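# Kuton 7 – two-arm task planning for the fiddly stuff

Hi, I'm Stela Văduva, and I write most of the planner inside Kuton. If you've ever tried to get two arms to pack a small box together you probably know why I started it (and why my evenings went missing). Kuton sits between your perception stack and your arm drivers. You give it a goal like "both cables in the tray, lid shut" and it works out which arm goes first, where each gripper should come in from, and who has to wait.

Cables are what people ask me for the most, so cables are what I spend most of my time on. A coil never lies the same way two times in a row! The perception side of Kuton looks for the connector first, then follows the cable back as far as it can, and gives the planner a handful of grasp spots with a score on each.
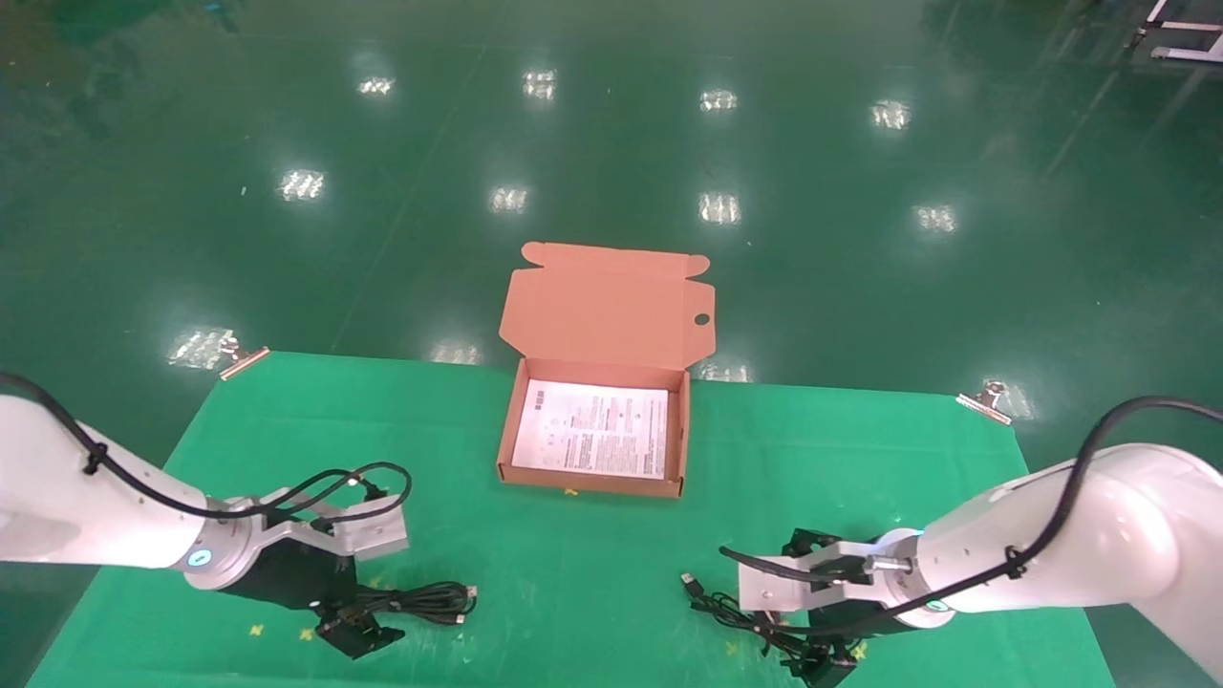

You can set which arm owns which half of the table, or leave it on auto and let the planner split the work. I like auto for anything with two matching items. The shared zone over the box is locked to one arm at a time by default, and you can loosen that with a single line in the config once you trust your calibration.

What you get with a license:

- the planner and the cable perception module
- Wi, our little browser panel for watching plans and stepping through them
- a library of 113 ready-made skills (pick, tuck, fold a flap, press down and so on)
- driver templates for parallel grippers
- email help, which is mostly me

The wrist view is its own input in Kuton, and I'd really push you to use it. The head camera is great for deciding what to do, but once a gripper is over the box, the arm itself hides half of what you care about. So the planner hands over to the wrist camera for the last stretch and checks the grasp again before closing.
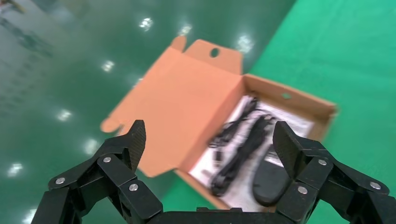
Blur is the other thing I get emails about. Kuton scores every wrist image for sharpness and skips the bad ones, and if too many in a row get skipped it slows the arm down – you can watch that number live in Wi. Shiny floors and overhead lights used to give us fake edges all over the place, so there's a glare mask now too. It's on by default since build 2329.

Kuton runs on a plain Linux PC with a decent graphics card. Collotov handles sales and licensing, and the Brellside office can set up a remote demo with your own boxes if you mail them a few. The next build is planned for August, with better lid closing for boxes that have side flaps.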